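Josefina Bravo had the lid off the mower when I pulled in, and she kept working while we talked, which suited me fine. She looks after Eno, the robot mower that cuts the big grass field out at Caldale, and I'd been pestering her for weeks to let me watch a service.

"Hand me that brush," she said. So much for hello!

Eno was upside down on a pair of old tires with dried clippings packed into every corner. Josefina cleans the deck by hand with a stiff brush and a plastic scraper. "I don't hose it. People hose them and then they call me about the bearings." She pulled the 2 blade discs, spun each one next to her ear (I tried it too and heard nothing), and put one back. The other got a new bearing.

I asked how often she does all this. "Every 37 hours of cutting. The manual has a bigger number in it, but whoever wrote it had nicer grass."

The mower finds its way with satellite positioning and a camera, and the camera is what takes up most of her time in a wet May. The base station, a Jerneo, sits on a post by the shed and she's touched it twice in 600 hours. The lens cover is another story. "Dew, seeds, bugs, rain. I wipe it more than I wipe my glasses."

She keeps a fixed camera on the field as well, so she can check the weather from her kitchen before sending Eno out. She turned her laptop around to show me.

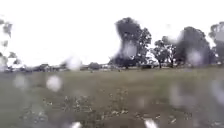 The field at Caldale, with raindrops across the view.

"With that I leave it on the dock," she said. "Wet grass clumps up under the deck and I'm the one scraping." She'd like a little hood for the camera and has been sketching one on the back of a feed receipt. It looked pretty good to me, though I can't draw.

Last came the charging contacts, which got 10 strokes each with a scrap of fine sandpaper, and then the lid. She tightens the screws in a star pattern, a bit at a time, so the seal sits flat. I asked what she'd fix next.

"The wheel motor on the left. It's started to whine on the slope and I don't like it. Come back when the part shows up, and bring your own gloves."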